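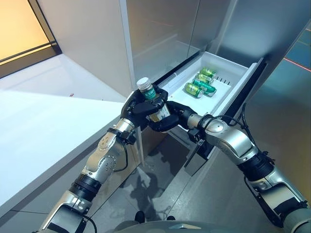
Shared kitchen, second progress report
Prepared by Eduard Trnka for the Ovley Fund
Period covered: to the end of September

1. Summary

The Clestudeck kitchen has been in daily use since the start of the period. The cold storage work is mostly finished, the dry goods shelving is finished, and the labeling is behind. Spending to date is $1,736, all of it under the equipment and fittings line. We are not asking for any change to the grant.

2. Cold storage

The main refrigerator is the tall stainless-steel unit. It was moved to the wall next to the door in the first week, after the electrician put in a separate outlet. The old position was too close to the range.

Drinks now have a place of their own. Cans go in the pull-out drawer with the white plastic tray, lying on their sides, and bottles with screw caps are stored upright on the door shelves. Before this, drinks were kept wherever there was a gap, and people were stacking food containers on top of them. The tray is shallow, so it takes a single layer of cans and no more. That has been enough on ordinary days. On Friday evenings, when the cooking group and the language class overlap, the overflow goes into a cooler under the counter.

The drawer temperature still needs attention. The setting drifted colder twice during the period and we had to reset it. Brabec, who supplied the refrigerator, sent a technician, and he replaced the sensor under warranty. We will keep the written temperature log going through the next period and attach it to the final report.

3. Dry goods and counter

Ullura delivered the shelving 2 weeks late. It is now fixed to the wall and loaded. Flour, rice and beans are in lidded bins on the bottom shelf, canned food is in the middle, and spices and tea are on top. The counter has been cleared of everything, including the kettle and the cutting boards.

4. Use of the kitchen

There are 14 groups signed up, up from 7 in the first report. Each group has a shelf in the refrigerator and a section of the dry goods shelving. Drinks are shared and are restocked from the honesty box. Cleaning is done by whichever group is last out, and the sheet on the door is signed most nights.

5. Outstanding items

Shelf labels. The first set peeled off in the cold. A new set in freezer-grade material has been ordered and will go up when it arrives.

Door seal. There is a small split at the bottom hinge side. Brabec has quoted for a replacement and we have accepted.

Recycling. Empty cans and bottles are still being carried down to the yard in bags. We want a two-part bin beside the refrigerator and have set aside money for it in the fittings line.

6. Next period

We will fit the labels and the seal, buy the bin, and write a one-page guide for new groups on where things are kept. The final report will include the temperature log, the receipts and a short survey of the groups.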